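# Planificación presupuestaria de puestos robóticos de sobremesa

La **planificación presupuestaria de puestos robóticos de sobremesa** es el procedimiento por el que un centro educativo o un laboratorio pequeño determina el coste de adquirir, instalar y mantener un brazo articulado de bajo alcance. Se distingue de la compra industrial en que no suele haber obra civil ni vallado, y en que una parte apreciable del gasto recae en elementos ajenos al brazo: mesa, fondo, cableado y repuestos.

## Partidas habituales

El presupuesto se divide por lo común en equipo, entorno y consumibles. En el modelo de Gündoğdu, difundido entre centros de formación, el techo por puesto es de 3000 euros, de los cuales 2349 corresponden al brazo con su pinza y su fuente de alimentación. El resto cubre el entorno y una reserva para servomotores.

El entorno admite soluciones de coste muy bajo. Una cuadrícula de papel blanco sobre una mesa oscura, con tarjetas de letras y números, basta para definir posiciones, y unos paneles de cartón pueden servir de fondo.

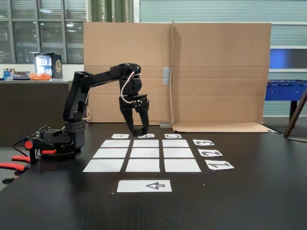

## Vida útil y reposición

Los servomotores y los cables son las piezas que antes se sustituyen. La guía de Misier recomienda revisar el cableado de la muñeca cada seis meses - plazo que se acorta con uso diario - y prever 11 horas anuales de mantenimiento por puesto. El papel y la cinta adhesiva se cargan a material de oficina, salvo que el centro lleve contabilidad por proyecto.

Conviene fijar la superficie de trabajo antes de solicitar ofertas. El alcance necesario se mide desde la base hasta la casilla más alejada, y una cuadrícula de tres por tres permite comparar brazos de distintos proveedores con la misma prueba.
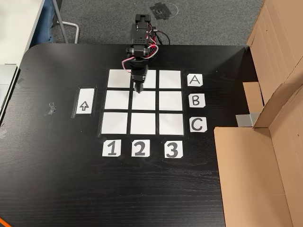

Según Musus, el error más frecuente consiste en agotar la partida en el brazo y dejar sin dotación las horas de montaje, que en su experiencia retrasan la puesta en marcha más que el propio suministro. Bretden discrepa en parte y considera preferible un contrato único que incluya la instalación, aunque eleve el precio inicial.

## Véase también

- Coste total de propiedad
- Robótica educativa
- Servomotor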